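Last updated: 2018-06-04

To: edholm-equipment list
Subject: Re: Budget lines for the basket handling bench

Replying to the whole list because the earlier message raised a couple of things other groups will run into when they put in their own requests.

> We have been told the equipment round closes in December and that anything
> with a moving arm needs a full costing, not only the price of the arm. Our
> plan is one bench for picking up and stacking slotted plastic baskets. We
> have a quote from Clalard for the arm and a verbal price from Millano for
> the end piece. We have not costed anything else.
>
> Questions:
>
> - Do we put the table and the floor work under equipment or under fit-out?
> - Is it worth asking for ceiling cameras now or leaving them for next year?
> - How many baskets should we buy? They are cheap, so we were going to put
> in a token amount.
> - Does anyone have a feel for what we will forget?

Taking these in order, with the caveat that our bench was paid for under the old rules and a few of the categories have changed names since.

Table and floor work

The table goes under equipment if it is freestanding and the arm is not bolted to it. If the arm bolts to the table, the form treats the two as one item and you need the quote for both from the same place, or a note saying why not. We kept ours separate. The table is a plain one with a long flat top and metal legs, and it came out of the general furniture line without any argument.

Anything that goes into the slab or the ceiling is fit-out. That comes from a different pot, with a different form, and it takes longer to be approved. Put the fit-out request in first, even if the equipment numbers are not finished. We did it the other way and had an arm in its crate for eight weeks while we waited for permission to drill.

Check the surface the arm base will sit on before you order. Clalard's installation sheet asks for flatness across the whole footprint of the base, and their installer will refuse to sign off if it fails. A base plate costs less than a second visit.

Ceiling cameras

Ask for them now. The cameras themselves are the small part of it. The cost is in the lift hire, the mounting points and getting the cable back to wherever your computer is. If a lift is already booked for power and the overhead rail, adding cameras costs you a bit of extra labour on the same day. If you come back next year, you pay for the lift again.

We put 2,000 dollars against mounting and cable for the overhead cameras, separate from the hardware. It was enough, but only because the ceiling over our space was already open to work on. If there is ductwork in the way, get somebody to look at it before you pick a number. The duct in our space decided where one of the cameras went, and we would have preferred it closer in.

Also decide early whether the cameras are for watching the bench or for measuring where things are. The second kind needs rigid mounts and a calibration board, and you will want a few hours set aside to redo the calibration whenever somebody bumps a mount or changes a ceiling tile.

Baskets

Do not put in a token amount. We started with 16 and that was too few. Baskets crack at the rim, the slots deform if one gets squeezed, and once they are deformed they do not behave like the good ones and your results start to drift. We now order 40 at a time and write them down as consumables, which keeps them off the asset register.

Buy more than one colour. We use black, yellow and orange. Colour makes it much easier to say in the log which basket went where, and it shows up problems with the cameras that you would never find with a single colour. Black is the hard one for us. If you only test with yellow you will think your vision setup is better than it is.

Buy them all from the same supplier and, if you can, the same batch. Kaewsai changed their mould partway through our second order, and the new baskets had a slightly thicker rim. It cost us a week before anyone thought to put calipers on them. Keep a couple of unused baskets on a shelf as a reference.

Plan for dropped baskets as well. They land on the floor, on the bench and against the base of the arm. You need clear space on all sides of the table and nothing delicate within reach of a bounce. If your space is shared, put that area on the floor plan you submit, or someone will park a cart there.

End pieces

Get the Millano price in writing. A verbal price does not count for the form, and theirs did not include the adapter when we asked. Check that the bolt pattern on their adapter matches the flange on the Clalard arm. There are two versions and the part numbers differ by one letter.

We have a flat round end piece and a gripper, and we swap between them. If you intend to swap by hand, budget for a second set of fasteners and a torque wrench that stays with the bench. If you want a proper tool changer, that is a real line item and you should get it quoted as one. Do not hide it in accessories. The reviewers sent back a request last year for doing exactly that.

Things you will forget

This is what we left out the first time, in no special order.

- Spare cable. The one that runs along the arm flexes all day and it will go before anything else does. Order a second one with the arm, as the lead time on its own was longer than for the arm itself.

- Longer leads than you expect. Measure along the route the cable will really take, up and over and down the table leg, and then add slack. We measured in a straight line and had to reorder.

- Cable management. Clips, sleeve and a floor cover if anything crosses a walkway. Safety will ask for it at the inspection, and it is cheaper to have it already.

- Power. The arm controller wants its own circuit. So does the computer if you are running the cameras from it. Ask the building people what is free before you choose a corner of the room.

- Training days. Clalard includes one person. Everybody else is extra, and you will want at least two people who can recover the arm after a fault.

- Service. The first year is covered. The second year is not, and it needs to be in the request now or it comes out of your operating budget.

- Freight and customs brokerage. Our quote was ex works and we did not notice until the invoice came.

- A bit of bench space for somebody to sit with a screen, outside the reach of the arm. We ended up borrowing a desk and have not given it back.

On the total: I would not send in a number without a contingency line. The form allows one and nobody has been marked down for using it. What they do not like is a contingency with no explanation, so write a sentence saying what it covers. Ours said freight, cable and replacement baskets, and it went through.

Order of work

If I were starting again I would do it this way.

1. Floor plan with the reach of the arm drawn on it, including the area where things can fall.

2. Fit-out request for the ceiling, power and floor.

3. Written quotes from Clalard and Millano, with the adapter and spare cable shown as separate lines.

4. Basket order, placed early so you can start measuring them and sorting out colours while you wait for the rest.

5. Equipment form, with service and training included.

6. Inspection booking. They fill up before the December close, so take a slot even if you have to move it.

Our spreadsheet is in the shared folder under the Edholm directory. The tabs for freight and service are the ones worth copying. Ignore the tab called "old", which has the wrong tax rate in it. If your request is going in as a joint one with another group, say so at the top of the form. Joint requests get a different reviewer and the form does not tell you that.

Our basket bench, with the arm standing on its round base to the right of the table:

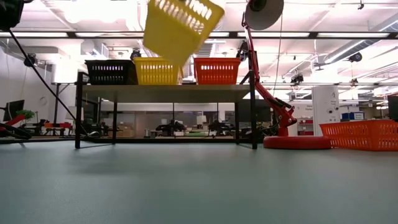 Related messages on this list

- Budget lines for the basket handling bench (original message)
- Clalard arm: second-year service terms
- Kaewsai baskets, change in rim thickness
- Lift hire bookings for ceiling work
- Which form for shared benches?
- Millano adapter part numbers
- Surplus table and cable sleeve, free to pick up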